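Ticket 783
Subject: Travel advisory still says "do not travel" to Atudmont
Opened by: Catrin Voyle, news desk
Assigned to: Ajith Kamath
Priority: High (was Low, was High)
Opened: 20 August 2022

Reported problem
The foreign ministry dropped its warning for Atudmont this morning. Our advisory box, which sits on top of every story about the border kidnapping, still tells readers to stay away. The story underneath says the hostages are home and the road is open. Readers have noticed. One of them is the ambassador.

Ajith Kamath
Cleared the page cache. Box unchanged. Cleared it again with more feeling. Box unchanged.

Catrin Voyle
The embassy has now called twice. They were very polite, and I didn't enjoy it.

Ajith Kamath
Found part of it. The box reads from the Prollico feed, and the feed stopped updating 7 days ago when the ministry changed its web address. Our side keeps the last good copy and says nothing. It was built to be calm in a crisis.

Jayanthi Kurian
Can we just take the box down? It's on 153 stories.

Ajith Kamath
Tried. Hiding it on one story moved it to the sports section, where it now warns people against a cycling race.

Steps taken
1. Pointed the feed at the new ministry address. It connected, then complained about a country code.
2. Changed the code for Atudmont by hand. The ministry uses the new one, we use the one from before the border treaty. Politics gets into everything.
3. Ran a refresh on the Salcedo edition only. Correct text came up.
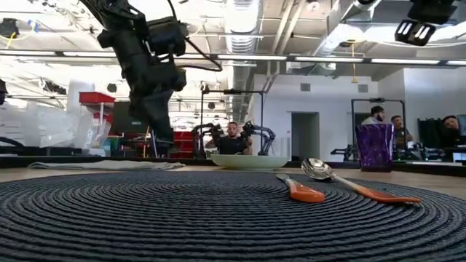 4. Set the thumbnail field to blank and ran the refresh on all editions.
5. Put the cycling race back to safe.

Jayanthi Kurian
Confirmed on desktop and phone. The Nedlow edition took a few minutes longer, as it does with everything.

Still open
The feed should alert someone when it goes quiet. Zhiqiang Jin has this down for October. Catrin is writing the correction and would like it noted that she reported the dead feed last week, in ticket form, and it was closed as a duplicate of itself.

Status: Resolved, pending embassy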